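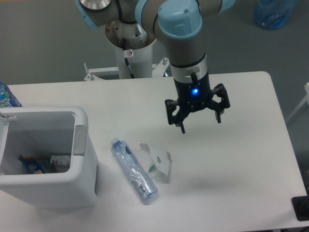

Radon Testing Before a Home Sale: What Sellers and Buyers Should Know This Season

Kondwood Home Inspection Services receives more requests for radon testing in October than in any other month. Windows are closed, heating systems are running again, and many households are preparing to list or purchase a home before winter. The following information is provided for clients who have a test scheduled with us or who are considering one.

What radon is and how it enters a home

Radon is a radioactive gas that forms naturally as uranium in soil and rock breaks down. It has no color, odor, or taste, and it produces no immediate symptoms. Long-term exposure to elevated levels increases the risk of lung cancer, and the risk is considerably higher for people who smoke.

The gas moves from the soil into a building through cracks in the foundation, gaps around pipes, sump pits, crawl spaces, and the joint between the basement floor and walls. In some homes it is also released from private well water. New homes are affected as well as old ones, and two houses on the same street may show very different readings. The result from a neighboring property should not be used in place of a test.

How the results are read

Radon in air is measured in picocuries per liter (pCi/L). The U.S. Environmental Protection Agency recommends that homeowners take steps to reduce radon when the level is 4 pCi/L or higher, and that they consider doing so when it falls between 2 and 4 pCi/L. No level of radon is regarded as entirely free of risk.

During the past 12 months, Kondwood inspectors completed 3668 radon tests in the counties we serve. Clients in the Ebihara Ridge and Jomex Valley subdivisions should note that our records for those two areas include 76 homes with readings above the action level. Most of these were homes with finished basements, where family members spent several hours a day on the lowest floor.

Short-term and long-term tests

A short-term test remains in the home for two to 90 days. For real estate transactions we place a continuous monitor for a minimum of 48 hours. The monitor records hourly readings and will show whether it has been moved during the test period.

A long-term test remains in place for more than 90 days and gives a better picture of the year-round average. Homeowners who are not under a contract deadline are encouraged to consider this option, particularly if an earlier short-term result was close to the action level.

Preparing the home

For a short-term test, closed-house conditions must begin 12 hours before the monitor is placed and continue until it is collected. Residents are asked to observe the following:

Keep all windows and exterior doors closed, except for normal entry and exit.
Do not operate whole-house fans or window fans.
Heating and central air conditioning may be used as usual.
Do not use fireplaces or wood stoves unless they are the main source of heat.
Leave the monitor where the inspector placed it, and do not cover it.
If a radon reduction system is already installed, it should be left running.

Tests lasting less than four days should not be conducted during severe storms or periods of unusually high wind. Our office will contact the client to reschedule when such weather is forecast. There is no charge for a change of date made for this reason.

When a result is high

An elevated reading does not need to end a sale. The most common remedy is a system that draws air from beneath the foundation through a pipe and releases it above the roofline by means of a fan. Installation can often be completed in one day. The cost depends on the type of foundation, the size of the home, and the route of the pipe. One recent project in the Furkance district, a split-level home with both a slab and a crawl space, was completed for $2590, including the electrical connection.

Kondwood does not install reduction systems and accepts no referral payments from companies that do. Clients should obtain at least two written estimates and confirm that the contractor holds any certification or license the state requires. A follow-up test should be performed no sooner than 24 hours after the system begins operating and within 30 days of installation. The home should then be tested again every two years.

Buyers and sellers may agree on who will pay for the work, who will select the contractor, and whether funds will be held until the follow-up result is received. These terms belong in the written contract. Disclosure requirements differ by state, and sellers should ask their agent or attorney which forms apply to them.

Scheduling

Monitors may be placed Monday through Saturday. Sunday appointments are available for collection only. Written results are sent by email within one business day after the monitor is collected, and a printed copy is provided on request.

Clients who have already booked a general home inspection may add a radon test to the same visit by notifying the office before noon on the preceding business day. Water testing for homes on private wells requires a separate sample and a longer laboratory period, and should be requested when the inspection is first booked.

The Kondwood office has set aside 17 additional monitors for homeowners who wish to begin a long-term test this fall. Requests will be filled in the order received.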